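News > Press releases > Open afternoon in Prorkthorpe

Golob shows home robot training to visitors in Prorkthorpe

Nearly 100 people came to the Golob open afternoon in December, where our team demonstrated how robots can learn housework from human hands. The work was done in a furnished bedroom, with hand-held grippers.

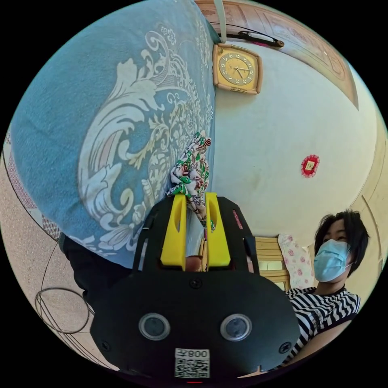 A gripper at work beside the bed, with an operator in face mask.

"We wanted a real room, with a real bed and real clothes," said Valbona Kneževič, head of demonstrations at Golob. "Visitors understand it better than a slide."
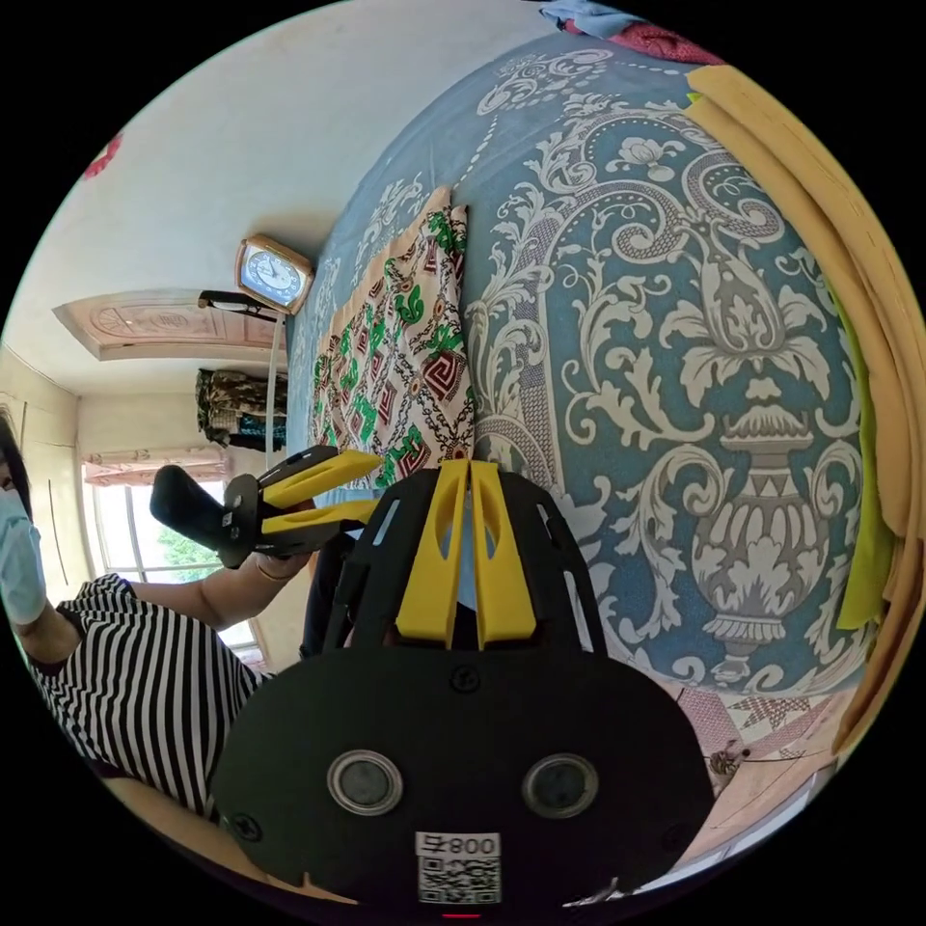

Two grippers with yellow fingers, and a patterned pillow on the bedspread.

The operator holds the tools and handles the fabric as she would do at home. Soft things are difficult for machines – they change shape each time they are touched.
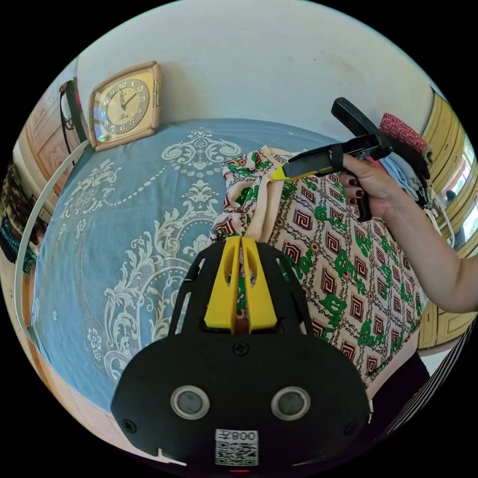 Both tools on the same piece of patterned fabric.

Golob has until now recorded 3,457 short household tasks in 31 homes, together with its partner Zornotdale. Mhairi Kerr of Zornotdale answered questions from the public until 5 p.m.

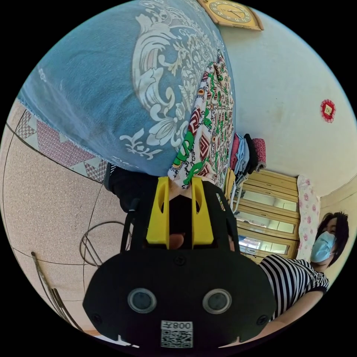
The bedroom with wall clock, cabinet and folded clothes.

A second open afternoon is in preparation. Schools and groups who wish to attend can write to Bujar Vukadinović at the Golob press office.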